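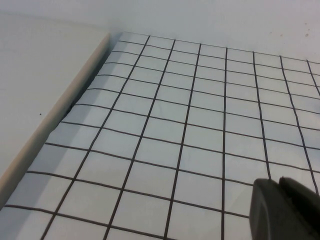

I love a dull rulebook, and the one on the wall at Stevatow is gloriously dull. It runs to 68 lines and covers how a small robot arm should be set up, checked and left at the end of a shift. Line one: mark your work surface in squares before you teach the arm a single move.

A hand-drawn grid is fine. The Gilmartin crew, who wrote the rules, care far more that everyone reads the squares from the same corner. Once that's settled, "two over, three up" means the same thing to the day shift and the night shift (what a relief!).
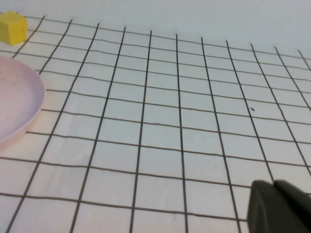 Then comes my favorite, the clear-lane rule. Nothing gets parked between the gripper and its next target, and every object has a named home square. If one moves, you log it and start the run again.

Gradus, February issue, page 73

Speed has its own section. New routines go at 60 percent until they've passed 200 runs in a row, and one bump sends the count back to zero. Strict, yes, but I came away wanting to try it on my own bench. 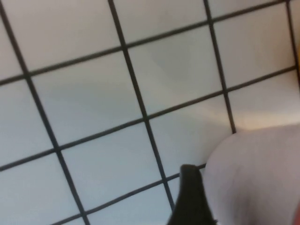

Gradus 74

Prullico plans to adopt the same rules next, starting with the squares.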